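Home > Open Data > Household Surveys
Print this page | E-mail this page

Irkus Household Textile Survey – Data Card

Version 2, released 7 February 2023
Maintained by the Gilchrist Office for Household Statistics

Summary

The Irkus survey records how households in the Narkedham district wash, store and discard clothing and bed linen. It contains 2650 item records from 634 households. Responses were collected by mail in August and entered by office staff.

Files

items.csv – one row per garment or linen item
households.csv – one row per household
codes.txt – fiber, color and condition codes

Fields

Each item carries a household number, an item type, a main color, a fiber code and the age in years as reported. Blank fields mean that the respondent gave no answer. They should not be read as zero.

Known limits

Households without a fixed address were not reached. Fiber codes rely on the care label and are often missing for older items. The 800 records moved from the earlier Dravus file use broader age bands.
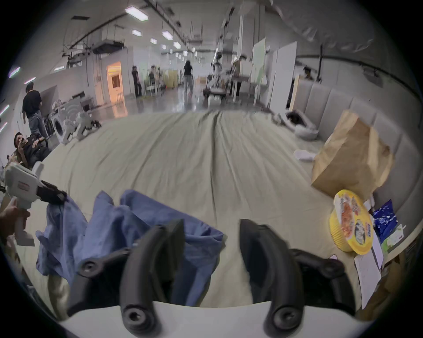
Item type and main color are coded separately, and each item receives its own row even when several are reported together. Where the type is uncertain, coders enter "other cloth" and keep the color. A crumpled blue cloth on a beige bed sheet, for instance, gives two rows: "other cloth, blue" and "sheet, beige." Wrinkling is not treated as wear and has no effect on the condition code.

Terms of use

The files may be copied and adapted with credit to the office. Corrections are published with the next version.

Filed under: Households, Clothing and Textiles
Shares: 2 | Comments: 0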